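Group 4: Thitima Phromma, Wiroj Meesuk, Kulap Hemmin
Module: Households and Everyday Life
Handed in 30 April 2019

# Where Does the Post Go? Paper and Storage in Shared Student Houses

## 1. Why we did this

Our first topic was the history of the bus timetable. It lasted until Wiroj found that the library's only book on it had been on loan for longer than he had been enrolled. We then looked at the heap of envelopes on our own hall floor and decided that the data had come to us.

The question we settled on was simple: when people who didn't choose each other share a house, who deals with the paper?

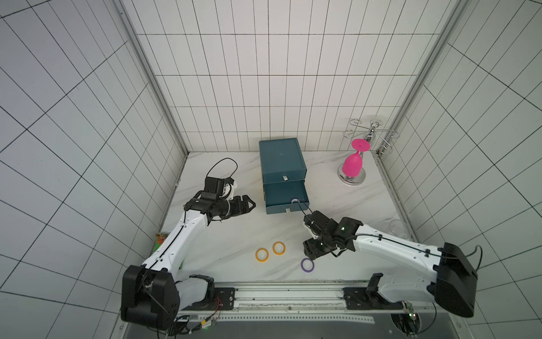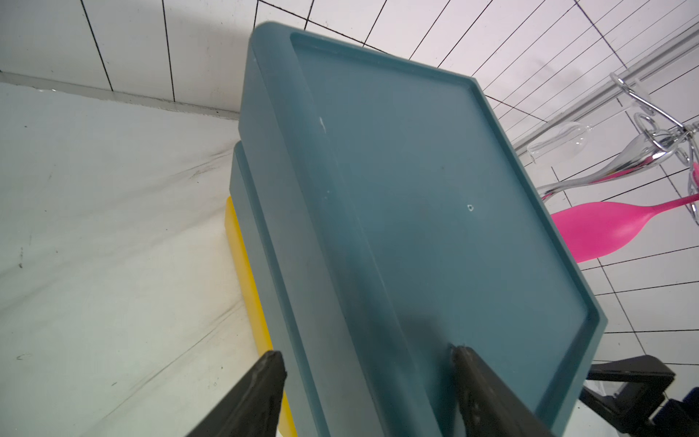
*Fig. 1 (first picture): drawer unit. Fig. 2 (second picture): stacked containers, two teal and one yellow.*

## 2. Method

We asked students in Truserura and Giris to keep every piece of post for one term and put it in a bag. At the end we sorted the bags on Kulap's kitchen table, which her housemates took well until the second evening. In total we handled 3554 items from 96 households. We also carried out 5 longer interviews, one of them through a closed bathroom door.

Items were sorted as official, personal, advertising or "other". "Other" was meant to be small. It includes a dentist's reminder card with a shopping list on the back, and we argued over that card for most of an afternoon.

## 3. What we found

Advertising made up most of every bag. Pizza menus did well, particularly in Giris, where the same takeaway had been through the doors so often that one house was using its menus as coasters.

Storage was where households really differed. Everyone we interviewed owned a drawer or box bought for the purpose. In four of the five houses it held batteries, takeaway sauce and a key that fitted nothing. The post was on the stairs.

Charoen Srithong, our one tidy interviewee, files everything by sender. He told us he had never needed to look anything up. Boonsong Intarasuk keeps his letters in the oven and needed to look something up in March, after supper.

Letters for former tenants caused the most trouble. Most houses felt it was wrong to bin them and too much effort to send them back, so they simply moved from shelf to shelf. The oldest in our sample was addressed to a person none of the current tenants, or the ones before them, had met. They spoke of him fondly.

## 4. Problems with the study

- Two bags went out with the recycling, which may count as a finding.
- Knowing that we would read it, people seem to have kept back the embarrassing post. We had no overdue bills at all from Truserura, and we have seen how Truserura lives.
- Thitima and Wiroj live in one of the houses studied. Their bag was the last to arrive.

## 5. Next steps

We would like to repeat the work in July, when leases end and the drawers have to be emptied. Kulap has asked that it be done on a different table.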